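I've been mixing drinks at home since September, mostly without alcohol, and I finally moved everything onto one big table. Before that the syrups lived in a cupboard and I forgot I had them.

My first drinks were too sweet. I was pouring syrup straight from the bottle, and 16 ml turns into 35 before you notice. So-ying Chuang told me to measure it and taste as I go.

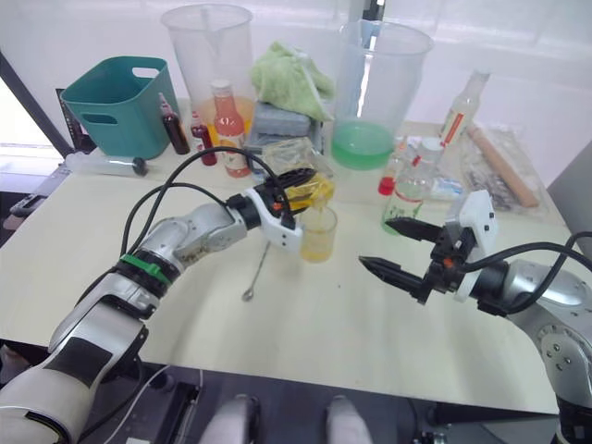
She also said to start with less ice, and I've stuck with that.

Stirring took me longer to learn than pouring. I used a teaspoon for months and kept knocking the glass.

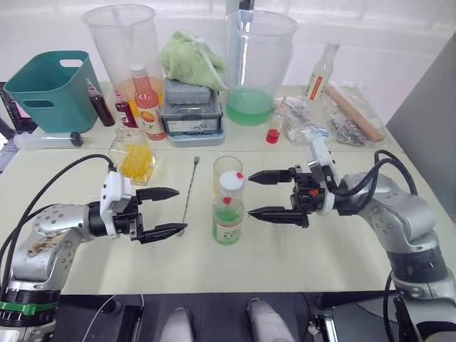
A proper bar spoon is worth the few dollars. Mine is long and thin, so it reaches the bottom of anything. It does take up room lying flat among the bottles, but I'd leave it out anyway.

Storage is the part I haven't solved.
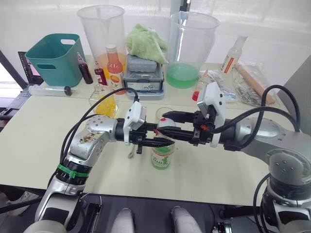

Big batches need somewhere to sit while I work. I like clear measuring pitchers for this – the green mix and the orange-yellow one are easy to tell apart at the back of the table. Small bottles of syrup go in front of the basket.

I clean up after every 2 drinks, or the table gets sticky.
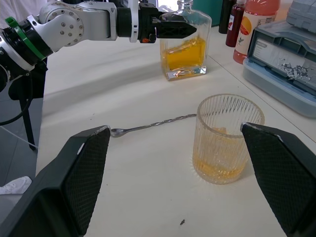 Do you need a special glass? Any short, heavy one will do, as long as there's room to stir.

Next I want to try a ginger syrup.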